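# In Praise of the Slow Build

When I first carried my parts into the shared workshop, in January, I had a plan on a folded sheet of paper and a firm belief that I would be done by the time the weather turned. It is now May 28, 2019, the windows are open, and I am still at it most evenings. I've come to think the slowness is the best part of building a robot yourself, and I'd like to make a case for it, if you'll pour yourself something and bear with me.

The company way of doing automation (and I worked that way for 17 years, at Husmont, where we packed hardware into cartons) is to start with the job. You decide what the machine must do, you buy or build the thing that does exactly that, and you bolt everything else down so it can't surprise you. It works wonderfully. I never once saw a carton arrive crooked, and if one had, I believe the whole line would have stopped and sulked until somebody straightened it.

A home builder has no carton. What I have is a kitchen, and a wife who brings back bread and fruit in a paper bag and sets it down wherever there is room, at whatever angle she pleases. So when I began thinking about what two arms ought to learn, groceries seemed the natural thing. A bag gives when you push on it. It leans. A pastry can't be squeezed like a bolt, and you'd be amazed how long a grown man can spend worrying over a bun. I filled a notebook on the subject of bags alone, and I don't regret a page of it.

And then there's the matter of where you do it. I am firmly on the side of making a workspace you like to look at! We spend so many hours bent over these things, and so much of the gear comes in black and silver, that I can't see what harm a few flowers could do. My old supervisor would have had the paper down by lunchtime. But he went home at five, and I go to the workshop *after* five, and I think a person's hobby is entitled to a bit of orange and pink.
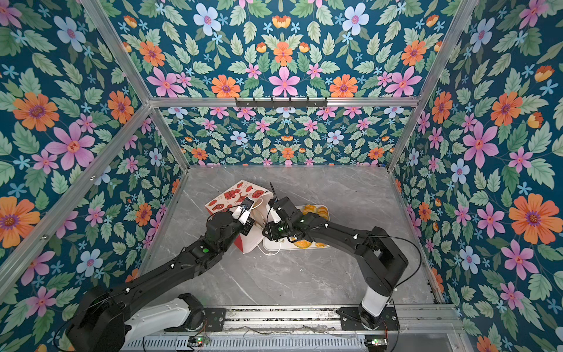 Two arms, a paper bag, and a tray of food beside it:

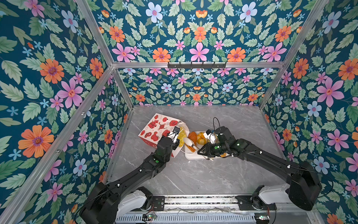

Rosario Tedesco read a draft of this and wrote back that I was being sentimental about it. Slow is fine, Rosario said, when you have a pension, but a young person with 99 dollars and one free weekend deserves a kit that works on Sunday night, and if every old hand keeps preaching patience we'll end up with very thoughtful workshops and no new members in them.

I've chewed on that for a good while, and I'll grant a fair piece of it. My first order from Wragg came to about 500 dollars before I had anything that moved, and I could only do that by putting off a new water heater -- a decision that is still discussed at our dinner table. If somebody sold a good small kit at Rosario's price, I'd hand it out on street corners. We have 2 benches free at Dulteden most nights and I would love to see them full of people half my age, making a racket.

Where I dig in my heels is on what the kit should leave undone. Give people the motors and the brackets and a decent manual, by all means. But let them pick the job, and let it be a soft, awkward one out of their own house. The Flunau manual I learned from had a chapter on stacking blocks, and I stacked those blocks faithfully, and I can't say I thought about them once on the drive home. The bag I think about all the time. I was thinking about it this morning in the checkout line, watching the boy put the heavy things at the bottom and the rolls on top, quick as anything, while he told the woman ahead of me about his cousin's wedding.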